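Home | Tickets | Methods | Data requests | Log out

Ticket 1432: Wrist-view success labels disagree with hand labels on the cup and carrier task
Status: open
Project: Sillov
Opened by: Rasha Haddadin
3 comments | 0 shares

The automatic labeler marks an episode "placed" when the base of the cup is inside a carrier well and stays there until the end of the clip. On the February set it matched the hand labels well. On the new set it calls far too many episodes placed while the fingers are still on the cup.

I pulled 70 episodes and went through them by hand. In 27 the labeler and I disagree, nearly all in the same direction.
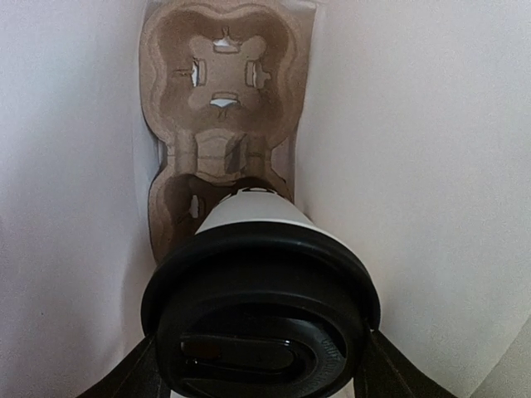
The wrist view looks down past the lid, so the lid hides most of the lower well. The labeler only gets a small part of the cup base to work with. If the base overlaps the rim of the well it scores as seated, and a cup that is held and a cup that is resting get the same score.

Tried so far:
Raised the overlap threshold. Fewer false positives, but it started to miss good placements.
Masked out the lid. No change.
Retrained with 6 extra hand-labeled clips. No change worth reporting.

White paper shows through the slits in the carrier, and the segmenter sometimes takes those patches for part of the cup body. I think that is a second problem and it should get its own ticket.
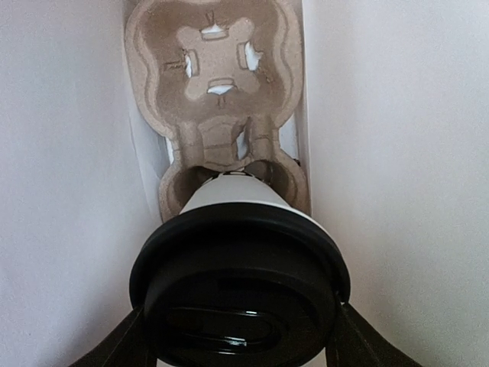 Carmela Guerra
Evaluation lead, Sillov

I agree on splitting it. For the main problem, please stop asking one frame to decide. We have finger width in the robot log for every episode. Require the fingers to open and the cup to hold its position afterward, then label from both. The overlap score can stay as a first filter – it is cheap and it does catch the clear misses.

Please rerun on the same episodes so the numbers can be compared. Don't add the extra clips to the test split.

Rasha Haddadin
14th June

Rerun started with the finger width check. Log and video clocks are slightly off from each other, so I am lining them up on the first finger movement. Leaving this open until Sheena Lennox has checked the labels without seeing mine.

Recent tickets
Clock offset between robot log and wrist video
Segmenter confuses white paper with cup body
Hand labeling guide, second draft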